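Mit Azucena Quezada am Küchentisch

Eigentlich wollten wir nur kurz über Brot reden. Dann stand der Kaffee da, dann die zweite Kanne, und als ich auf die Uhr schaute, war der Nachmittag halb rum (mein Parkschein auch, aber das ist eine andere Geschichte!).

Azucena Quezada backt seit 20 Jahren mit Sauerteig, die meiste Zeit davon für Freunde und Nachbarn, seit September auch für ihren kleinen Laden Maglaya. „Ich wollte nie einen Laden“, sagt sie und lacht. „Ich wollte einen größeren Ofen. Der passte nicht in die Wohnung, also brauchte ich Räume, und die Räume hatten ein Schaufenster.“

Ich frage nach ihrem Teig, und sie holt sofort das Glas aus dem Kühlschrank. Roggen, ziemlich fest angesetzt, er riecht ein bisschen nach Apfel. „Die Leute füttern ihren viel zu oft und machen sich verrückt. Meiner stand mal drei Wochen hinten neben dem Senf, dem ging es prima.“ Da fühle ich mich ertappt, ich habe meinen nämlich im Urlaub tatsächlich zur Nachbarin gebracht – mit Zettel!

Rund 60 Brote gehen am Tag über die Theke, dazu im Winter ein Früchtebrot nach dem Rezept ihrer Tante. Mehr will sie nicht. „Dann müsste ich um eins aufstehen statt um drei, und um eins bin ich kein netter Mensch.“ 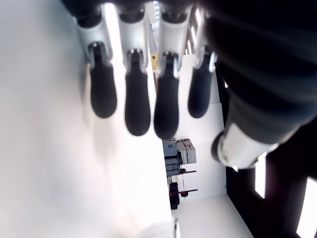

Zyanya Ledesma

Beim Mehl wird sie streng. Sie kauft bei einer Mühle, die sie mir nicht verraten will, und mischt selbst. Und was macht man, wenn der Laib flach wie eine Flunder aus dem Ofen kommt? „Toasten, Butter drauf, Salz drauf. Und beim nächsten Mal weniger Wasser nehmen, egal was im Buch steht.“

Zum Abschied drückt sie mir ein Marmeladenglas mit Anstellgut in die Hand, den Deckel nur lose aufgelegt. Ich bin sehr, sehr langsam nach Hause gefahren.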